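**Jultell Institute of Manual Instruction**
**Statement Appended to the Record of Course 28**

The Institute requires that every instructor who completes a course of demonstration submit a written statement. The statement of Khurram Arain is entered below in full. The Registrar has corrected the spelling and nothing else.

## I. Of the task

I was engaged in July to demonstrate the placing of a folded letter into an envelope. The machine assigned to the course was Simar. I was told that it had already been taught to stack cups by Ms. Partanen, and that I might notice something of her in the way it moved.

I did notice. Simar paused before it set anything down, as a person does who has once broken something. I reported this as a fault. The office replied that it was a preference of the previous instructor and that I was free to overwrite it.

I did not work beside the machine. I stood upstairs with a gripper in each hand and performed the task as the grippers would allow, and the record of my movements was sent down to it at the end of each session. I was asked to complete eight sessions. Before each one I was to hold the grippers level in front of me and look at them until the tone sounded.

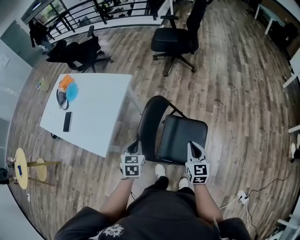 ## II. Of the irregularity

In the second session my left hand began to tremble. It has done so since my illness, though seldom for long. I finished the letter and said nothing. The tremor was in the record, and the record went down to Simar.

When I visited the lower floor that evening, the machine had sealed nearly the whole tray. It did the work well. At each envelope its left gripper shook, very slightly, and its right gripper came across and steadied it.

I had not been aware that I did this. I went home and watched my hands at supper — the right one crossed over twice before I had finished my soup.

## III. Of the request

Mr. Torkier has offered to remove the tremor from the record and to leave the remainder. I understand that the two can be separated. I ask that they be kept together, or that both be removed.

I ask also that the pause be left as it is. I found that it suited the letters.

*Entered by the Registrar. The request concerning the pause is granted. The request concerning the tremor is held over to the next course, for which Mr. Arain has been asked to return.*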